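Wedding Reception Kitchen Tips

Orlando and Anselmo married in our hall in December, with 90 guests and one small oven. Tips from that day:

Bake sheet cakes the night before and frost them cold. Keep a small two-tier cake for the cutting – slices for everyone else come from the sheets.
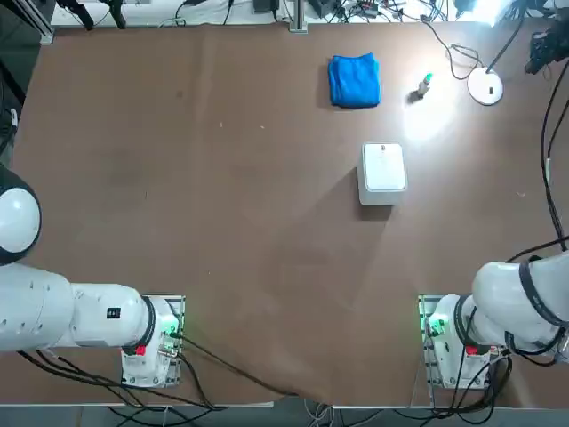
Brown paper or a mat covers the table.

For two grooms or two brides, ask both families for a dish early. Yaneth Henao's rice feeds 30 per pot and holds well in a cooler lined with towels.

Warm rolls at 200 degrees, covered with foil.

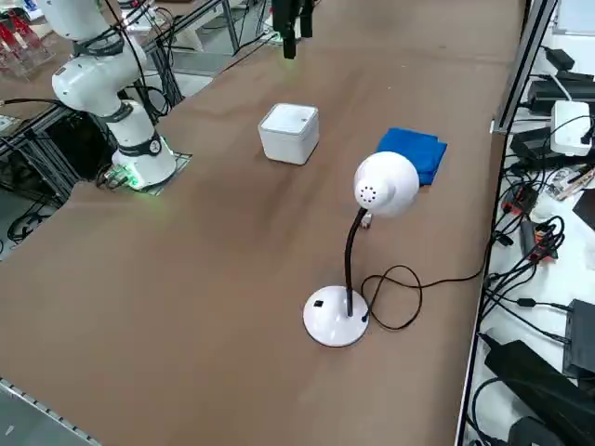 Write the dish name and any nuts or dairy on a card before the food goes out. Wash rented glasses by hand in warm water and dry them upside down on a rack. Freeze leftover cake in slices, wrapped twice.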